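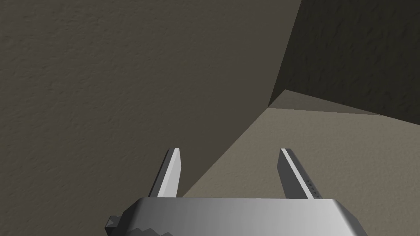 According to Shagufta Virk, a town that cannot say who owns its wells will sooner or later quarrel over them. She made the remark at a public hearing in Brurham, and it is recorded in the minutes for February 2019.

Chapter 6
Water Rights and Local Government

Key terms: riparian right, prior appropriation, easement, groundwater district, beneficial use

The hearing in Brurham had been called to settle a narrow matter. A landowner, Donal Fahy, wished to deepen a well on the north side of the Jonda Valley. His neighbors objected that the new depth would draw down the supply beneath their own fields. Under the county rules then in force, Fahy needed only a drilling permit. The rules did not mention neighboring wells, and the clerk had no authority to refuse him.

The county had 1,213 registered wells at the time, of which 91 were metered. The remaining owners reported their use once a year, in November, on a form that accepted estimates. When the neighbors asked how much water was being taken from the valley as a whole, the county could not supply a figure.

Disputes of this kind are older than the statutes that govern them. In places with steady rainfall, courts have generally held that a person whose land touches a stream may make reasonable use of it, provided that others along the bank may do the same. In drier regions a different rule took hold, under which the first person to put water to use keeps a claim ahead of those who come later. Groundwater fits neither rule well. It moves slowly and out of sight, and its boundaries seldom match the lines on a property map.

This chapter examines how local governments have tried to manage a shared supply. Section 6.1 reviews the two main doctrines of surface water. Section 6.2 turns to groundwater and the powers of special districts. Section 6.3 returns to the Jonda Valley and follows the Fahy application through its appeal. Section 6.4 considers the transfer of water rights by sale or lease.

Before reading further, students should review the discussion of easements in Chapter 4.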